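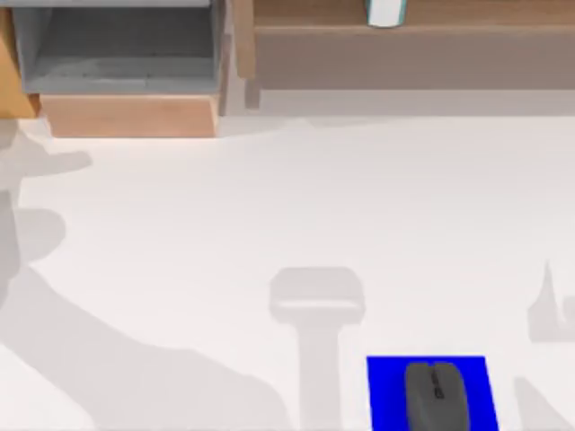 Home | News | Business | Schools | Jobs | What's On | Contact

Siston workshop sets money aside for two-armed robot

A training workshop in Siston has agreed to budget for its first two-armed robot, and the team can hardly wait to get going.

The plan, agreed on Thursday, puts £3,631 into simulation work this spring. The arms themselves will come later, once the workshop knows what reach and grip it needs. Everyday desk jobs are being tried on screen first - moving a computer mouse, putting things on a shelf, filling a compartment - so that the shopping list is based on real tasks.

It's a lovely way to go about it. A table can be made wider in an afternoon, a shelf raised or lowered, and the whole job run again before a single bolt is ordered. The workshop wants 300 practice runs of each task by the end of April, and will then ask two suppliers, Skerosis and Pereyra, to quote for arms that suit the results.

Spare grippers, a sturdy bench and a service contract are all in the sums. So is training, with 30 places for local learners in the first year. Bristeo, which runs the building, has offered a ground-floor room with enough sockets and a good solid floor.

Quotes are due back before the summer break. If the prices hold, the robot could be at work by the autumn term, and visitors will be welcome at the first open evening.

Comments (3)

benchtop_bev: Brilliant news! My daughter would love one of those places. How do we put her name down?

Siston Sid: Please check the cost of spare parts before signing anything. We bought a cutter at my old firm and the blades cost more than the machine within 5 years.

mossyback: Good to see them testing first. Will the practice runs be shown at the open evening?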